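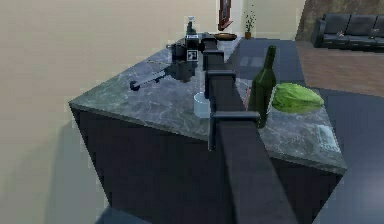

Skultora Workshop – Orkero arm build, minutes of meeting 13

6 min read

Present: Niamh Horgan (chair), Johannes Fourie, Rhys Waaka, Senan Ó Ceallaigh (minutes).
Apologies: Ciarán Ó Néill. He sent notes on the wrist wiring, taken under item 3.

1. Minutes of meeting 12

Accepted with one correction. The elbow bracket was recorded as finished. It has been cut and drilled but the edges have not been deburred. Rhys has the file and will finish it on the bench by the window.

2. Simulation

Johannes reported on the kitchen model. The island now has its marble top, and the loose items are placed on it: the pan, the glass, the green bottle, the lettuce and the flat card. The tag marker is in at the back of the counter. Collision shapes for the bottle and the glass are plain cylinders. The lettuce is a sphere, which is good enough for reach tests and will not be good enough for grasping. Nobody present wanted to spend time on a better lettuce before the wrist works.

Niamh asked whether the arm in the model has the same link lengths as the arm on the bench. Johannes said the upper links match. The wrist does not, as the model still carries the old motor mount. He will take the new length from Ciarán's drawing and not from the part, because the part was printed before the last change.

Rhys raised the view from the base looking along the arm. The arm covers a large share of the island top from there, and the far end is lost among the black objects at the back. A dark arm against a black pan gives very little contrast to work with. Two options were discussed:

– Paint the forearm in the model, and later the real one, a light color.
– Leave the color alone and move the viewpoint to one side.

Senan preferred the second, on the grounds that paint will end up in the joint. Agreed to move the viewpoint first and compare. Johannes to keep the present position saved under its own name so that old runs can still be repeated.

3. Wrist wiring

Ciarán's notes were read out. The encoder cable runs beside the motor leads through the whole forearm and picks up noise when the wrist motor is under load. He logged 1348 bad reads in one bench run, nearly all of them during reversals. He asks for shielded cable, grounded at the controller end only, and a separate clip line on the other side of the link.

Rhys pointed out that the clip holes on that side are already drilled, left over from the first layout. Agreed. Niamh will order cable together with the connectors. The Stadura driver board stays in until the new cable has been tested. Changing both at once would tell us nothing about which one was at fault.

4. Bench and tools

The clamp base has been moved to the heavy bench. It flexes less there. The lathe group needs that bench in the evenings, so the arm has to come off after each session and go back on the shelf. Rhys to fit dowel pins so that it returns to the same position. Until the pins are in, any calibration done before a removal is to be treated as lost.

The small hex keys are missing again. Whoever has them, please return them to the red tray.

Meeting adjourned at this point. The gripper item was held over for the second sitting, minuted below.
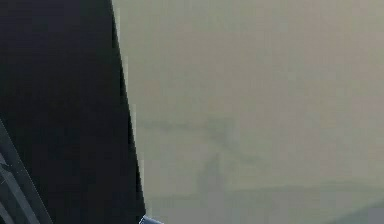 ENNIS, Aug 1, 2018 – The second sitting took the gripper view and the joint limits. Present as before, with Ciarán Ó Néill attending.

5. Gripper view

Johannes showed the close view from the model. The dark arm segment takes up the left side and a pale surface fills nearly all the rest. The surface is out of focus, with no edge or corner in it. Niamh asked which surface it was. Johannes could not say from the picture alone, and the joint angles for that moment had not been saved along with it. From now on the logger writes joint angles with every stored picture. Action on Johannes.

Ciarán noted the faint angular shadow to the right of the arm and asked if it could be used as a cue for distance. Senan thought it far too weak for that, and the lighting in the workshop is nothing like the model's. Left out of the plan.

The wider point was that a view this close to a plain surface gives the tracker nothing to hold on to. Avram, the tracking script, at present keeps its last estimate in that case and carries on. Agreed that it should instead flag the estimate as stale and stop the motion. Senan to write this and to test it in the model before it goes near the bench.

6. Joint limits

Soft limits on the shoulder are set. On the elbow they are set in the model only. Rhys wants hard stops as well and has offered to machine them from the bar left over from the base. Agreed. No powered elbow moves on the bench until the stops are fitted, including short ones.

Ciarán asked that the stop switch be mounted where a person at the keyboard can reach it without leaning over the arm. Agreed, he will do it himself.

7. Actions

Johannes – wrist length in model, side viewpoint, joint angles in log
Rhys – deburr bracket, dowel pins, elbow stops
Ciarán – reroute encoder cable when it arrives, mount stop switch
Senan – stale flag in Avram
Niamh – order cable and connectors

8. Any other business

Open day is in October. The arm will be shown there under power only if items 3 and 6 are closed. Otherwise it is shown clamped, with the model running on the screen beside it.

Comments

Rhys Waaka: Bracket is deburred. Left it on the shelf with the forearm parts.

Johannes Fourie: Side viewpoint is in the model. Old one is saved as "base_long". Please don't overwrite it.

Ciarán Ó Néill: Item 3, for the record, the shield goes to the controller chassis and not to signal ground. My notes weren't clear on this.

Niamh Horgan: Noted. Hex keys were in the lathe drawer.

Last updated by Senan Ó Ceallaigh after corrections to item 3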